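Consumer Demand and Public Health Shocks
Handout 2, January 19, 2026
Instructor: Linnea Nordin

Read this before the discussion section. The question is a narrow one: when shoppers stay home during an outbreak, how much of the lost spending comes back later? News reports like the phrase "pent-up demand." I'd like you to distrust it until you have seen the numbers behind it.

Start by sorting purchases. Some can be put off (a sofa). Some move to another seller (groceries, delivered). Some are gone for good, such as a haircut skipped in March.

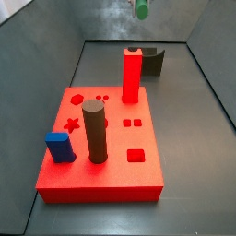 Forecasters tend to treat all lost sales as one pile and then assume the pile returns. It's a convenient assumption and I have rarely seen it defended. A hexagon and a five-pointed star don't share a hole in a sorting board, and a restaurant meal and a washing machine shouldn't share a line in your spreadsheet. Label each category before you estimate anything.

Case: Odwood

The reading by Cartwright and Dunne surveys 144 shops in the Odwood retail district. The authors claim a full recovery by December. Look at who was surveyed. Shops that had closed weren't sent the second questionnaire, and 28 of the original group had closed.
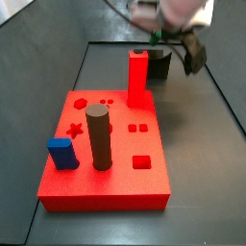 With those 28 left out, the average is an average of survivors. The authors mention this in a footnote and then ignore it for the rest of the paper. Their chart of weekly sales has a second problem: it is in dollars, with no adjustment for prices. If prices went up, flat sales mean fewer goods sold.

Muireann Ó Conaill's reply (also in the packet) is better on method, but she leans hard on foot traffic counts. A person walking past a store has bought nothing.

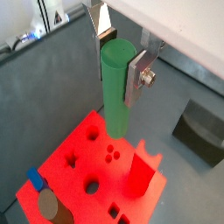

Fig. 3. Green cylinder in the gripper, over the red sorting board.

For section

Bring one news story that claims spending "bounced back." Write down what was measured, over what period, and who dropped out of the sample. If the story doesn't say, write that down too. One page is enough.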